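Home | Projects | Reports | News | Contact

Gratdale Community Meals: second progress report
12 Oct 2022
By Flora Imrie

What a stretch it has been! When we last wrote to you in May we had one kitchen, a borrowed oven and a long wish list. Since then we have served 2,291 meals at the Gratdale hall, up from 1,621 in the period before, and the Tuesday-style soup-and-bread format has given way to proper shared dinners that people book in for with their neighbours.

The biggest change is the cooking roster. We now have 19 home cooks who have finished their food safety training, and four of them are confident enough to run a whole night on their own. Hamish Baird has taken over ordering, and our produce bill has come down even though vegie prices at the Cairns markets have been all over the place.
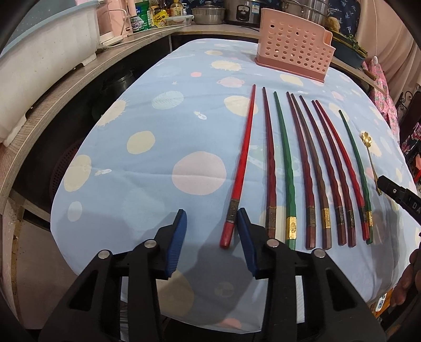 Noodle nights are the runaway favourite — we started them as a one-off and had to add a second sitting straight away. Families with little kids come early, older residents drift in later, and there is usually a good half hour when both groups are at the tables together (my favourite part of the week!). Your equipment money has gone a long way on the table side too: chopsticks, a red one among them, and cheerful cloths like the light blue one with the rockets and stars. We'd like to keep buying at that level next year, plus a second rice cooker.

Not everything is on schedule. The Varnar outreach dinners are running late. The hall there needs its hot water system replaced before we can cook on site, and the plumber can't give us a firm date. For now we're cooking at Gratdale and driving the food over in insulated boxes, with room for up to 4 boxes a trip.

Spending is within budget, apart from fuel. We'd like your okay to move the unspent printing money across to cover it.

Comments

Alia: So pleased to see the noodle nights in here. My dad has made two new mates.

Gratdale local: Any chance of a vegetarian option at the second sitting? It ran out early last time.

Hamish Baird: Yes, I've put in a bigger tofu order.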